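Kikham Worktop Sealer for Marble and Other Pale Stone

Tekia Surface Care
Stock status: in stock
Pack size: 2 bottles (one base coat, one top coat)
Coverage: 9 square metres per pack

Product details

Kikham is a water-based sealer for indoor stone worktops. It soaks into the top layer of the stone and slows down oil, wine, coffee and fruit juice, so that you have time to wipe them up. It dries clear and leaves the finish as it was, whether polished or honed.

The base coat goes on first and does most of the work. The top coat is thinner and is there to even out the edges, the area round the sink and any spot where the stone drinks more than elsewhere. Both bottles come with a screw cap and a measuring line on the side.

Suitable for: marble, limestone, travertine, light granite.
Not suitable for: quartz composite, laminate, glazed tile, any stone that has been waxed. Wax must be stripped first. See Corkmont Wax Remover.

How to use

Clear the worktop and wash it with warm water and a neutral soap. Leave it overnight. Stone that looks dry on top can still hold water near the sink cut-out.

Shake the base coat and pour a little on to a lint-free cloth. Work in straight strokes from the wall towards you. Leave for ten minutes, then buff off anything still sitting on the surface. Do not let it dry in puddles, as these leave a dull patch that has to be rubbed back.

Wait two hours and put on the top coat in the same way. The worktop can be used lightly the next morning. Keep hot pans and lemon juice off it for three days.

Acid will still mark marble after sealing. This is etching, a change in the stone itself, and no sealer of this type stops it. For light etch marks use Marino Polishing Powder before you seal.

When to reseal

Put a spoonful of water on the worktop and look again after fifteen minutes. If the stone has gone darker underneath, it needs another coat. A family kitchen will usually want this once a year. January is a busy month for us, so order early if you plan to do the job after Christmas.

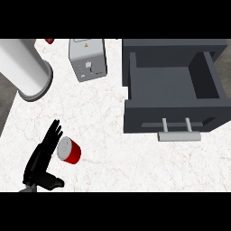

White marble worktop with faint pinkish-brown and grey veining.

Customer reviews

"Used on a honed island and a short run by the cooker. Easy enough, though the cloth matters. My first one shed fluff." Aksel Juhl

"Second pack. The first coat has a slight smell which went by the evening. No change in colour on my limestone." Valdemar Bisgaard

Specification

Product code: 1394-K
Bottle size: 68 cl each
Base: water
Finish: natural
Use indoors only
Store above freezing, cap closed, out of reach of children

Delivery and returns

Orders placed before noon go out the same day. Unopened packs can be sent back within 30 days. We cannot take back opened bottles unless they are faulty.

Also in this range: Kikham Daily Stone Soap, Corkmont Wax Remover, Marino Polishing Powder, lint-free cloths.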